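Print this page | E-mail this page

Home Textiles, Evening Section
Handout 5: Layers on a bed, and folding what goes on top
Monday, October 26, 2020

Hi everyone! These are my notes from tonight, cleaned up a bit (I talk faster than I write, so some of it is filled in from memory). Bring your Skavby folding sheet next time, the one with the corners marked.

We started with sleeping mats. A lot of you asked why anyone would put a woven mat on top of a perfectly nice quilt, and my answer is summer. A ribbed mat lets air move under your back, and in May I pull mine out and sleep like a rock until the weather turns.

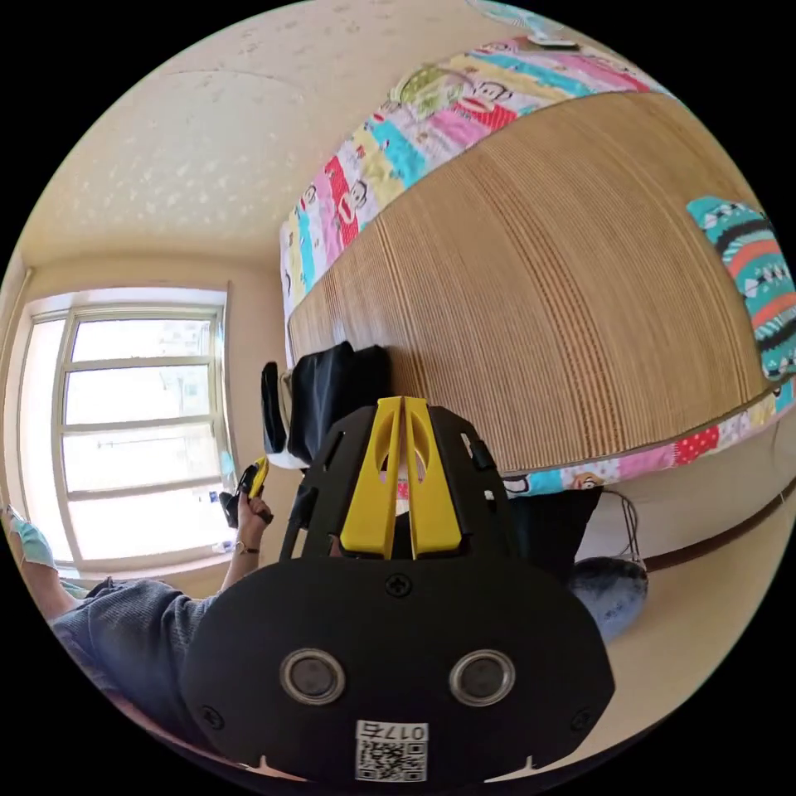 Go around your bed before you strip it and take off everything that isn't bedding, because I never remember to do this and then I'm folding a sheet with my keys in it. Check the sides too, all the way down. A bag with a strap, like the black one against the side of the monkey quilt, will catch on whatever you pull across it. Same goes for anything hanging over the edge. I put all of that on a chair first and then I start.

Now the folding. We did the thirds fold on the Briltance practice blankets, which are 55 by 60 inches, so if yours at home is bigger you'll need one more turn. Thick things get folded loosely! If you press a heavy blanket flat it just springs back at you and you've wasted your evening. Lay it down, fold the long sides in, smooth it with your forearm (better than your palm, try it), then bring the ends over. For a stack I look at the shapes before I look at the colors - a neat rectangle will sit on top of a bulky blanket just fine.

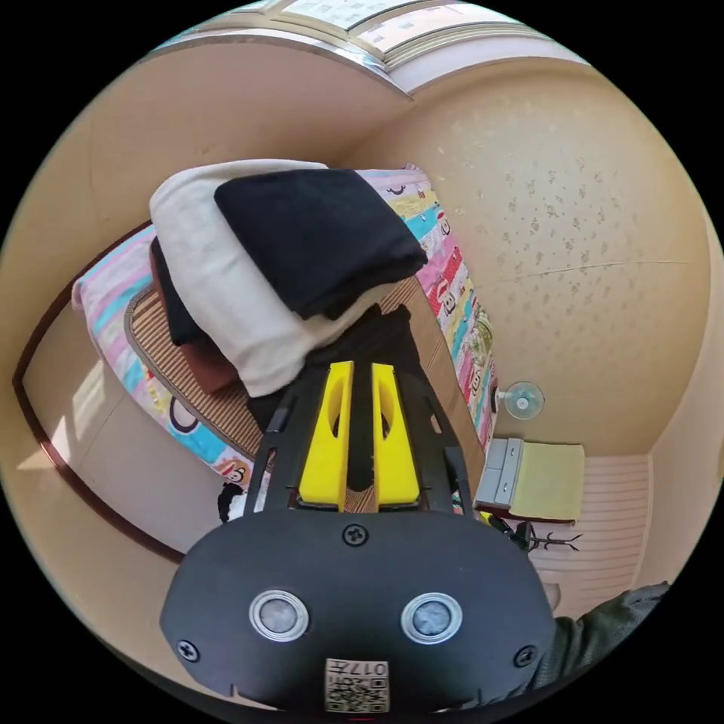 Fig. 2. Folded black garment on top of a cream-white blanket.

A few of you wanted to talk about pattern. I love a loud quilt, I'm not going to pretend otherwise. If you're doing the Pichler patchwork project, pick one print that repeats and let the blocks around it change. A plain mat over the middle calms things down and leaves you a patterned border for free.

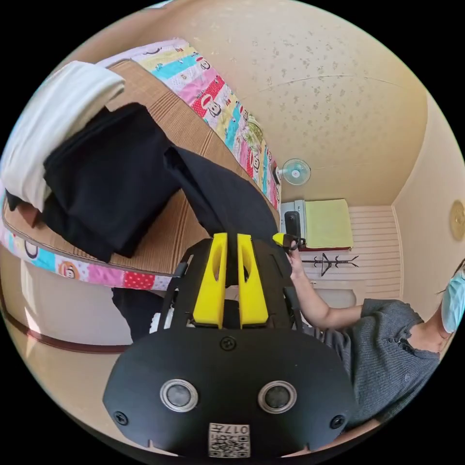 Fig. 3. Woven mat over patchwork: monkey faces, and white dots on a red patch.

For next week: read page 16 in the Prultitz booklet and fold one thick thing and one thin thing at home.

Contact | Copyright Home Textiles, Evening Section | Back to top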